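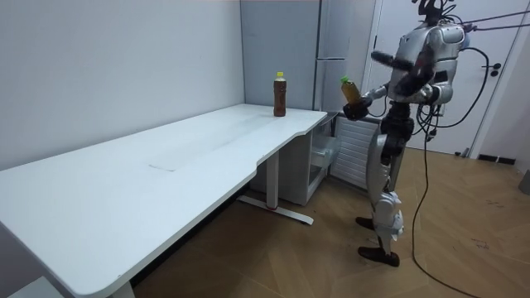

Bottled tea and sit-stand tables on the way for Luvcombe's shared workrooms

6/13/24

Good news for anyone who has ever hunted for a cold drink between sessions at Luvcombe! The shared workrooms are getting their own bottled tea shelf, stocked by local brewer Prorau, and the first 401 bottles have been ordered for the opening fortnight.

Two flavours will be on offer to start with, a roasted barley and a lemon green (the lemon is a cracker, especially straight from the fridge). Regulars tried both at a tasting in the Nugroho wing, and the vote was so close that the organizers decided to keep the pair.

The furniture is getting a lift as well. White standing-desk style tables on metal column legs will go into five more rooms by October, and there's already plenty of excitement about having somewhere to stretch out and work on your feet. Each room can be booked for up to 568 minutes a week per group, so there's time for a long build and a proper tea break too.

Bookings open at the Luvcombe front desk on Monday. Bring your empties back for recycling, caps on, please!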